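Lecture 6: Are machines ready for chores?
Reading time: 4 min

Last week's notes covered rigid parts in known positions. A Walier cell fitting brackets does this all shift, and the problem is largely closed. Chores are harder. The objects bend, overlap and differ from one another, and the finished state is often a matter of taste.

Take sorting and arranging artificial flowers. A rose has a thin stem and a wide head, so the grasp point matters. Held near the bloom, the stem swings. Held low, the head tips. Leaf sprigs lie flat and offer a parallel gripper very little edge.

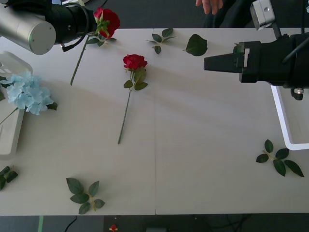

Two arms help when one must hold while the other adjusts, but they share a workspace and the planner has to keep them apart. In the Diltberg exercise, a two-arm policy trained on 220 demonstrations completed 40 of 57 trials. Most failures were missed stems. State the following with any success rate you report:

- how objects were placed at the start
- whether a person stepped in
- time per item, compared with a person

For the shop floor, the answer is a qualified yes where variety is low. For the home, it is no at present. The Surdu notes suggest more than 2,000 demonstrations for one new task, too many for a household to supply.

Reading for next time: Skenitum report, sections 2 and 3.

Comments

Lucie Lachance: Does the 40 include trials where the stem was dropped and picked up again?

pk_lab: Yes, if it was inside the time limit. See the marking sheet.

Related
Lecture 5: Fixtures and known poses
Lecture 7: Cloth and cable
Grasp planning worksheet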